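# Bathroom vanity storage: your questions

Questions we get about sorting out the cupboard and drawers under a basin. Last updated November 26, 2020.

**What should go in the lower drawer?**

Things you use now and then. Long, flat items do well there, such as a back brush or a wooden spatula for wax. Daily things belong in the upper drawer, where you don't have to bend down.

**Do I need dividers?**

Not if the drawer holds only a few items. Once you have more than 8 small things in one drawer they start sliding about, and a simple tray will help.

**Can I keep liquids in a drawer?**

Yes, if the bottle is under 500 ml and the cap screws on. Taller bottles are better stood upright in the cupboard — we put ours on a tray to catch drips.

**How far should I pull the drawer out to clean it?**

As far as it will go without lifting off its runners. Take everything out first, wipe from the back to the front, and leave it open for 20 minutes before you refill it. 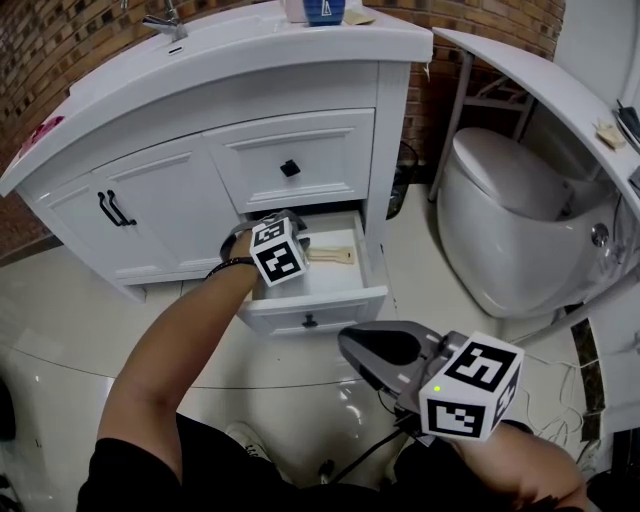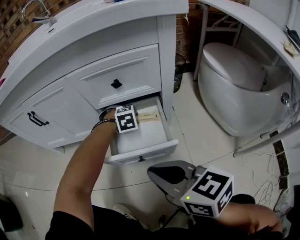 Flaltdale Home Pages

**Knobs or bar handles?**

Either will do. Black bar handles on the doors and small black knobs on the drawers, as on this white vanity, look fine together. Check the screws behind them every September or so, as they work loose with use.

**Can I leave things on the countertop?**

A few. Keep them away from the basin so that you can wipe round the tap without moving everything. Sponges should be left to dry in the open before they go in a drawer.

**The drawer sticks in damp weather. What can I do?**

Empty it and try it again. If it still sticks, clean the runners with a dry cloth and look for hair or grit at the back. Don't use cooking oil — it goes gummy.

**Do you sell drawer trays?**

No. We used to list the Vakberg tray, order number 953, but it has been dropped. Any shallow tray will work, provided you measure the inside of the drawer and not the front.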